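Sticky Drawers, and What a Simulated Robot Taught Me About Opening Them

I've been fixing up secondhand furniture for years, and I always figured a drawer was a drawer. You pull, it opens, or it doesn't and you swear at it. Then my friend Hajar Ashour started working on a project called Stekesora, where they teach a robot arm to open cabinets inside a computer simulation, and she let me hang around one August with a notebook and way too many questions. I came home and changed how I handle every stuck drawer in the house!

The idea behind her method is simple enough that even I followed it. Most of the practice runs used to go grab, then yank straight back. Her version makes the arm start with a tiny test pull, feel which way the drawer wants to go, and only then put some force into it. If the push-back climbs too fast, it eases off, shifts a little sideways, and tries again. They ran 600 tries each way. The straight yank got the drawer open in a bit over half of them, and the test-pull version passed 70 percent. Hajar says that's a result to be pleased with and still a lot of failed drawers.

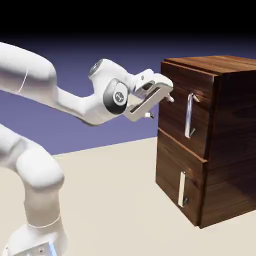 What surprised me most was how much of the trouble came before any pulling. Upright bar handles were harder than I would have guessed (I'd have bet on knobs). If the fingers close on one end of the bar, the pull goes in crooked, the drawer twists in its opening, and one side jams. Close on the middle and you've got a fighting chance. Well, that's exactly what I do wrong with my pantry drawer. I hook one finger over the top of the handle while I'm holding a mixing bowl and then wonder why it sticks.

So, my tips, stolen from a robot:

Test before you tug. Give the drawer a small, gentle pull, maybe a quarter inch, and pay attention. If one side moves and the other stays put, push it closed and start over.

Grab the middle of the handle. On a wide drawer with 2 knobs, use both hands, even if it feels silly.

Stop when it fights you. Pulling harder on a twisted drawer wedges it tighter — I have a cracked dresser front from a yard sale in Jutilstead to prove it. Wiggle it lightly side to side and try again with less muscle.

Once it's out, look for shiny spots on wooden runners. That's where it rubs. A plain white candle over those spots, 5 strokes each, takes care of most of mine. Skip cooking oil, it gets gummy and collects crumbs.

Check the handle while you're there. A loose handle eats up your little test pull, so you feel the wobble and learn nothing about the drawer. Snug up the screws from the inside, and don't crank on them if the front is soft wood.

Hajar's next round will have drawers with more drag in them, since the simulated ones slide better than anything in a real kitchen. I offered her my pantry drawer to measure. She came over with a little luggage scale, hooked it on the handle, and wrote down how hard she had to pull, first with the runners bare and then after the candle. The second number was a lot smaller, and she asked if she could keep the candle stub.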